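Does a town council have to let you speak before it votes?
Asked in Local Government, Fluvdale area

Our council in Fluvdale wants to spend public money on a new sign for the town hall parking lot. Public comment was on the agenda, but it came after the vote, when there was nothing left to comment on except the weather. Is that allowed? I had three minutes prepared and ended up delivering them to my steering wheel.

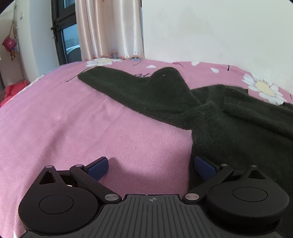
porchlight_17
Depends on your state, and whether the sign was listed as an action item. Some states say the public gets a chance to speak before final action, some only say the meeting has to be open, meaning you are welcome to sit there and watch. Look up your state's open meetings law first, then the council's own rules of procedure. The clerk has to give you those if you ask. In Bilmont the rules said comment came "prior to action" and the council had been ignoring its own rule for years. One polite letter and the agenda got flipped the next month. Put it in writing, quote the section, and ask for a reply. Keep a copy.

Bilmont Refugee
They do what they want. Always have. We had 300 signatures against the Jodton contract and they thanked us for our passion.

gavelwatcher
The answer before this one is a mood, but I do sympathize. A few things to add to the first one.

Check the deadline. If your state lets a resident challenge a vote taken in violation of the meetings law, the window can be short, and it may run from the date of the meeting - don't wait for the minutes to be approved, which in my town takes until everyone has forgotten what was said.

Second, see if there was a second reading. Ordinances often need two votes, and a spending resolution often needs just one. If yours was a first reading, your three minutes may still be good.

Third, written comments. Ask the clerk whether they go into the record. Ours do, and I have watched a council member read one for the first time while voting on it.

You probably won't stop a sign. You might get the agenda fixed before October, when the budget comes up and the numbers get bigger.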